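Can a Machine Tidy Up Yet? Pictures from Drarkholm

We've been wondering since July whether a gripper could ever cope with an ordinary family table, and I'm still fond of the question — the tidying never ends, after all! 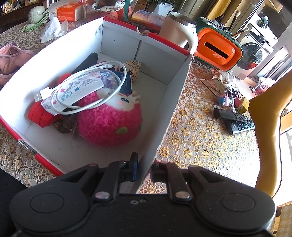

Two black fingers astride the wall of a red-rimmed storage box. A fluffy pink plush, a coiled USB cable and a face mask are all in together, and I'd say the cable is the hard one.

More from Hamatlow soon.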